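The Water at Skirkeck

A short story

The man from Datgate wore a clean raincoat and said the spring had been tested twice. My aunt asked him who paid for the tests. He said Datgate did, and she wrote that down on the back of the gas bill where he could see her do it.

I had come up to Skirkeck in August to help her sell the house, or to help her decide against it, depending on the hour. The Boersma place next door had already gone. Datgate meant to bottle the spring and call it Lesau, after a saint who was supposed to have cured a blind mule there.

"Is there a record of the mule?" my aunt said.

"It's a local tradition," he said.

"I've been local for a long while."

He put two glasses on the counter by the sink, one from our tap and one from his bottle, and told her to shut her eyes. She kept them open. 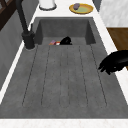 What He Offered

The figure was 830 a month for ten years, for a pipe across the bottom field. He slid the paper over as if it might startle her. She read every page, including the map, which had our well in the wrong corner.

"Your spring's on the Boersma side," she said. "So what do you want with my field?"

Access, he said. Trucks, possibly. He talked about jobs. She asked how many and he said it was early to say. I thought it was good money and said so, and she looked at me the way she used to when I claimed to have brushed my teeth.

After he left she drank both glasses, one and then the other, standing up.

"Well?" I said.

"Same water."

"Maybe his is a little sweeter."

"You read the label," she said.

She rinsed the glasses and wouldn't talk about it through supper. I lay awake doing sums. I had debts she didn't know about, or I believed she didn't.

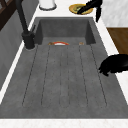
The Bottom Field

In the morning I walked down with the map. The grass had been cut in a strip to the fence, and there were orange pegs already in the ground, gray with old mud. They hadn't gone in that week. They might not have gone in that year.

I pulled one up and took it to her. She was on the porch with the gas bill.

"How long have you known?" I said.

"Known what? I saw some pegs." She turned the thing over, looking for a name on it. "Did he say anything to you, before you came up? On the phone?"

I said he hadn't. She set the peg on the rail and went on looking at me.

Reader comments

I don't buy the ending. A woman that sharp would have pulled those pegs the day she found them.

The nephew (or niece?) definitely took the call. Read the part about the debts again.

More about the mule please!

Recent stories
The Ferry Clerk
Room 279
A Coat for My Brother
Seed Potatoes

We use cookies to remember your reading settings. By continuing you accept our cookie policy.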